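Care of White and Light-Colored Surfaces
Household Guidance for Residents, Clatby House
Revised 1st May

Smooth white surfaces are found in every apartment, on shelves, basins, storage tubs and appliance doors. They show marks sooner than darker finishes and are easily dulled by the wrong cleaner. Residents are asked to read this page before using any product other than dish soap.

Routine cleaning

Remove dust first with a dry, soft cloth. Grit left on the surface will scratch it once water is added. Mix a few drops of dish soap into a bowl of warm water, wring the cloth out well, and wipe in long strokes from top to bottom. Rinse with a second cloth and clean water, then dry at once. Water left to dry on its own leaves a faint gray film, which is often mistaken for dirt and scrubbed without need.

Curved areas and inside corners should be wiped along the bend. Fold the cloth into a pad for these places and change to a clean side often.

Stains

For tea, coffee and food color, make a paste from baking soda and a little water. Spread it over the mark, leave it for up to 30 minutes, and lift it away with a damp cloth. Do not rub hard. Two light treatments are safer than one heavy one.

Grease should be treated with undiluted dish soap and a warm cloth held against the spot. Ink and marker may be dabbed with rubbing alcohol on cotton, after a test on a hidden area.

Never mix bleach with vinegar, ammonia or any other cleaner. Steel wool, scouring powder and green scrub pads must not be used on any white finish in the building.

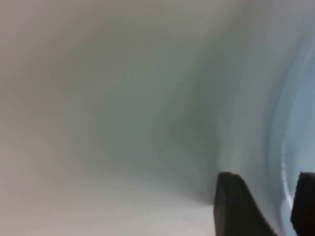
Checking the result

Examine the surface by daylight, standing to one side. Soft shading across a curve is normal and does not mean that cleaning is incomplete. A true stain keeps its outline when the viewer moves; a shadow does not.

Yellowing caused by sunlight or age cannot be washed out. Residents who find it on a fixture should report it to Reshma Sithole in Room 516, who keeps the list for the October replacement round. Scratches and chips should be reported in the same way. Please do not apply touch-up paint to basins.

Cloths used on white surfaces should be washed separately, without fabric softener, and stored dry.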